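Bakke lose their captain and their goalkeeper in one window

The autumn transfer window closed on 13th October, and Bakke come out of it with a squad that looks very little like the one that finished third last season. Captain Ingvild Sundqvist has gone to Nillarov on a two-year contract. Goalkeeper Torunn Sjöberg left four days earlier, joining Betar on loan until the end of the season with an option to buy.

Sundqvist had been at the club for seven years and had 14 goals last term from midfield, more than either of the forwards. Talks over a new deal started in the summer and never got far. The club offered one year. She wanted two, and Nillarov were happy to give them to her.

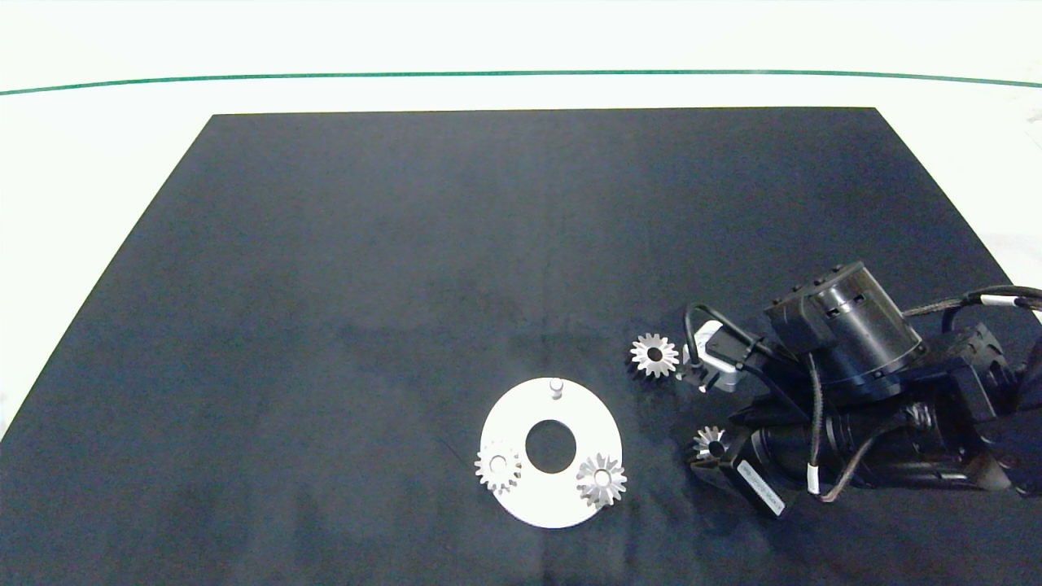 Sjöberg's move is harder to follow. She was first choice for the whole of last season and played the opening 3 matches of this one, then lost her place after the home defeat to Grevetti. Supporters expected her to win it back. A week later she was training with Betar, who had lost their own keeper to a knee injury and needed someone ready to play straight away.

The coaching staff say the loan suited both sides. It also leaves Bakke with two goalkeepers who have 4 league starts between them. One of them is nineteen and played most of last year in the reserves. She did well in the cup tie at Nillarov, when she saved a penalty in extra time, but a full league season is a different job.

Two players have come in. Both are defenders and both arrive from the division below, so there is cover at the back for the first time in a long while. The midfield is where the side looks thin. Sundqvist took the corners, most of the free kicks and all of the penalties, and it is not clear who does any of that now. In Saturday-league terms you would just ask for a show of hands — at this level somebody should have been practising already.

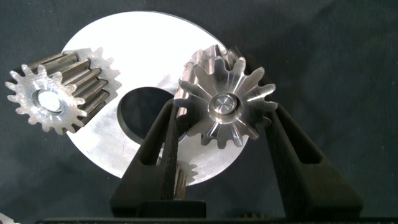
The first test comes quickly. Betar visit in the next round of fixtures, and the terms of the loan mean Sjöberg can't play against her parent club. Grevetti away follows, on a small pitch where Bakke have drawn their last two visits. After that there is a free weekend before the trip to Nillarov, and a first meeting with Sundqvist in the other shirt.

The ground holds 3000 and the Betar match is expected to be close to full. Season ticket holders don't need to do anything. Everyone else should buy in advance, as the turnstiles on the river side will stay shut while the new gates are fitted. Kick-off is at two.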